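Ticket 1747 - Second arm for the Jundwood bench, quote and parts
Status: Waiting on purchasing
Opened by: Margit Sjöberg

Hello all, and thanks for being so patient with me on this one! Before we sign off on the Lalstead quote I'd like to get the spares sorted out. They have us down for 3 servos and one gripper, and I'd feel a lot better with a second gripper in there too - the lead time from Skjelbred is 26 days, and that is a long while to sit and wait on a finger plate.

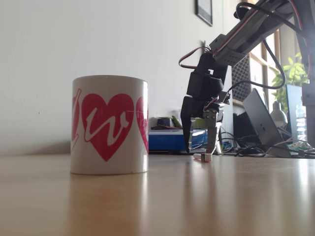 Current arm at the desk, gripper pointing down by the small white piece.

For the new one, please ask Pivel if the servo leads come in a longer length, and whether they'd throw in some cable clips (I'd gladly pay up to 50 dollars for a decent set). I'd also like a price on the bracket kit by itself, so we know what we're in for next year.

Update, 27 March 2018: Lalstead will hold the price until the end of the month. Still nothing from Pivel, so I'll give them a call after lunch and add a note.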